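Brivum Opens Marked Layout Tables at Tralladville Center

TRALLADVILLE, May 2021 – Brivum has opened its layout room at the Tralladville center to community groups that sort and pack household goods. Work surfaces in the room are gray and are divided with blue tape, so that each packer keeps to one section.

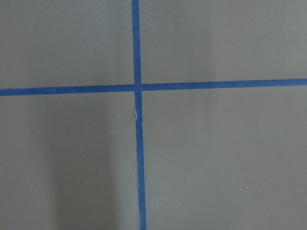
Maricruz Cuevas said the taped lines had already changed how her group plans a shift, and that she would like the same layout at the Nyitrai site. The room will serve 305 registered households in its first season. Groups may book it for up to 2 hours at a time.

Tape is laid by hand and is replaced when a group asks for a different division of the surface. Brivum has set aside 300 rolls for the season, which runs through October.

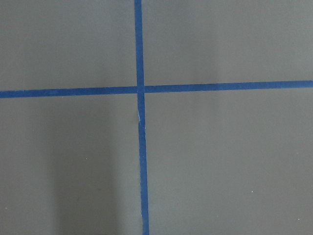 Reading time: 1 minute

"A plain cross of tape is easy to follow and easy to change," said Ulla Strömberg of Brivum. "Groups can start work without a long briefing."

A second room is planned at Brarkilier. Booking requests are accepted at the front desk of the Tralladville center.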